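Notebook, perception and tooling
23 December 2023
Written by me, read by Kenji and Delphine before it goes to the shared folder

Continued from the November pages. The subject is still the time alignment between the two gripper streams and the head stream, and why the pose of the left tool jumps when the operator works close to the water dispenser.

What I had at the start of today: the replay tool (Ambrose, branch of Clyde) loads all streams, puts them on one clock, and writes one trajectory per hand. On the recordings from Dromorby it is fine. On the recordings from the dispenser corner the left hand makes a small step sideways, then comes back after 11 samples. The step is always of the same kind, so I do not believe it is noise.

First idea was the window. There are many straight black lines in it, and with the wide lens they become strongly curved near the top of the view. If the undistortion is a little wrong, the features on these lines would pull the pose. 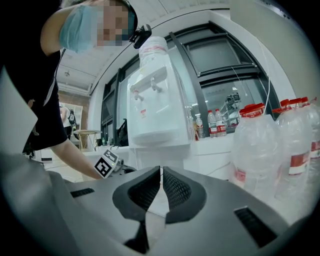

Gripper view towards the dispenser, window behind. Marker of the other tool in sight.

I masked the window by hand in one recording and ran the tracking again. The step became smaller but did not go away. So the window is part of the problem and I must look for the other part. I also tried with the lens model from Desmond, the one with four distortion terms. Almost no difference in the centre, better at the border. I will keep his model as default from now on, please do not change it back without telling me.

Then I looked at the time stamps, which I should have done first. The head stream is stamped when the driver receives the picture. The gripper streams are stamped when exposure begins. In the bright part of the room this difference is small and we never saw it. Against the window the auto exposure changes quickly, and then the offset is not constant any more. Our alignment estimates one offset for the whole recording, so it is correct on average and wrong exactly where we need it.

Change made in Ambrose: the offset is now estimated in windows of 116 samples, with overlap, and smoothed. If a window has too little motion, it takes the value of its neighbour. I put a limit on how fast the offset may change. The limit is a guess and lives in the config file under "max_drift", Clyde asked that it is not hidden in the code.

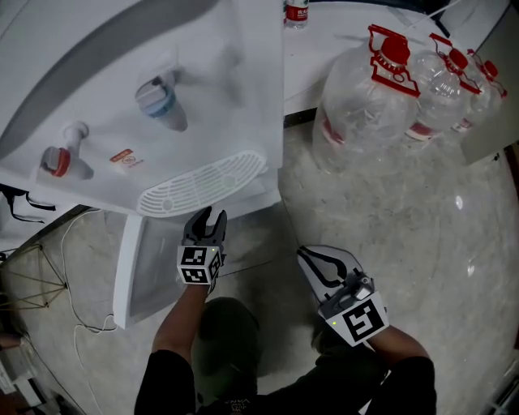 The marker detector needed a second look also, because the joint solver uses the relative pose of the two tools as a constraint, and a bad corner there goes directly into both trajectories. I had assumed one flat marker for each tool. The left tool, when it is brought up with open fingers to the drip tray, shows a cube with codes on more than one face, and my code was taking the biggest face and forgetting the others. When the hand turns, the biggest face changes, and the pose changes with it by the small error in the face-to-face calibration. This is a step sideways which comes back later. I was a little ashamed when I understood it. Now all visible faces go into one solve, with weight by area in pixels, and the face geometry is read from the file Delphine measured.

Results after both changes, same recordings, same seed. The step is gone in two of the three dispenser recordings. In the third one it is still there but much weaker, and it begins at a moment when the detector loses the marker completely for a short time. I think it is now a different problem (re-initialisation of the filter) and I should not mix it with this one.

The planning side was checked also. Amos took the corrected trajectories and passed them to the retargeting script, with the arm model from Naluvness. Before, the inverse kinematics gave an elbow flip on the approach to the tap. With the new files there is no flip, but one joint goes near its limit at the end. Amos says this comes from where the arm base is placed in the model and has nothing to do with my part. I would like to see it with the base moved back before I agree.

Running time: the windowed estimate is slower. For 1,000 samples I do not feel it, for a complete recording I can go and make tea. Clyde thinks the correlation can be done on the angular rate only, without the accelerations. To try.

Open points
- filter re-initialisation when the marker is lost, see third recording
- ask Kenji if the head driver can give exposure start also, then half of this work is not necessary
- automatic mask for window frames, or fixed exposure in this corner
- repeat on the Burnby set, where the lens model is the old one
- write a test for the face change, with synthetic corners, so that it does not come back

Config used today is saved next to the outputs, with the commit number in the file name.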